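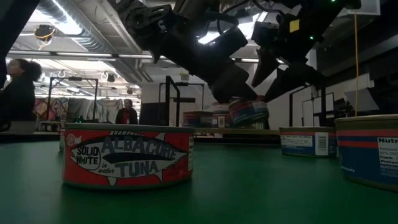 Solid white albacore in water, red label.

From: Rafferty Kasprzak
To: Trirncombe pantry list
Subject: Re: Canned fish and the shelf dates

Replies to Rena's questions are under each part of her message. I left out the part on the freezer, as that was settled in March.

> Can we go back to ordering only one kind of tuna? The shelf
> sheet has albacore and chunk light on the same line and I never
> know which number I am supposed to write down.

They are on separate lines as of this morning. Albacore is line 3, chunk light is line 7. Please keep ordering both. Families with small kids often ask for the light, and the older members mostly want albacore for sandwiches. If you have an old printed sheet, throw it out and print the new one.

> Also, what do we do with cans that are past the date? I had a
> box of them last time and put it under the stairs.

Leave it under the stairs and I will go through it. The date on most canned fish is a best-by date. The can is usually fine for a while after that if it was kept cool and has no damage. We do not hand out anything that is bulging, leaking, badly rusted, or dented on a seam. A shallow dent in the side is OK. If you are not sure, put it in the gray tub and leave it for me.

> Herrero says the count was off again.

It was. The sheet said 1358 cans of all kinds and the shelves did not agree with it. Part of that is my fault – I entered the soup delivery twice. The tuna was right at 449, both kinds together. I have fixed the soup and sent Herrero the new total.

One more thing that was not in Rena's message. The Plistico bins have come in and they are deeper than the old ones. Cans can go two layers high in them but no more, or the bottom rail bows. Put the older dates in front and turn the labels out so people can read them without picking up every can. Low-sodium cans get their own bin, at the end by the door.

I will be in from 4 pm if anyone wants to help move the beans. Bring gloves, the old shelving has sharp edges.

Rafferty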